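Kadton Opens Registration for Free Home Cooking Classes

MOKSTEAD, 20 August 2021 – Kadton, the community education service for the Mokstead area, has opened registration for a new season of free home cooking classes. The season has room for 200 adults and covers basic knife work, soups, plain baking, and low-cost family meals.

Classes will meet in the Pallow Building on Fülöp Street. Each course runs for five evening sessions, and all food and equipment are supplied. People who took part in the trial course in May may sign up again, but first-time students will be placed ahead of them.

"We had 50 places in May and 555 people asked for one," said Snædís Bundgaard, director of Kadton. "Most of them told us they wanted to cook dinner at home more often and did not know where to start. The new season was planned with them in mind."
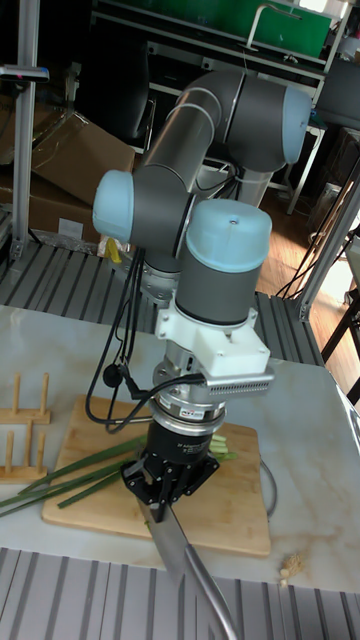
Do students need any cooking experience before they sign up?

None is needed. The first session starts with how to hold an onion and how to read a recipe, and the later sessions build on that. People who already cook can ask to join at the third session.

The course was written by Nanna Bach and Devendra Garg, who taught the trial in May. Garg has added a session on lentils, beans, and rice after requests from students. Bach will again teach the session on cutting vegetables and jointing a chicken.

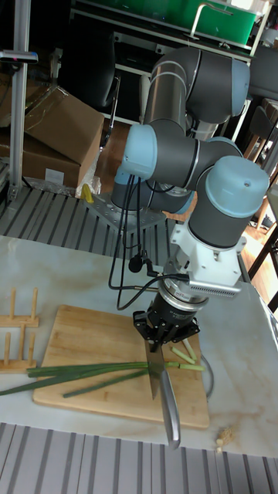 A kitchen knife and a bamboo cutting board.

Students will get a printed recipe book of 30 dishes. Every dish can be made on two burners, and none calls for a food processor or stand mixer. Brynhildur Kirkegaard edited the book and tested the baking recipes in her own oven.

"Some recipes were dropped because they took too long on a weeknight," Kirkegaard said. "The fish pie went through four versions. The one in the book uses a single pan."

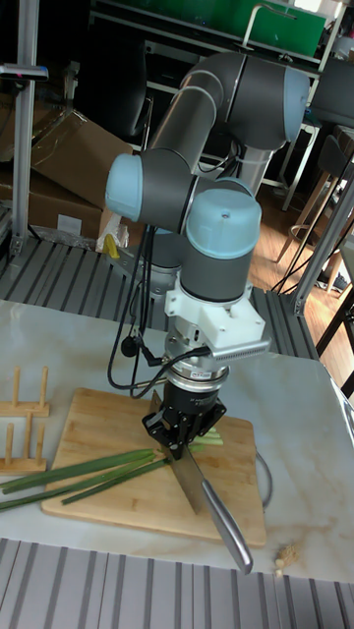 The book will also be sold at the Kadton front desk once classes begin, with the money going toward groceries for the spring season. A large-print edition is available on request.

Registration is open to anyone 18 or older who lives in the Mokstead area. Forms can be picked up at the Kadton front desk or at the Pallow Building. Students should list any food allergies on the form.

Media contact: Gunnlaugur Snorradóttir, Kadton Press Office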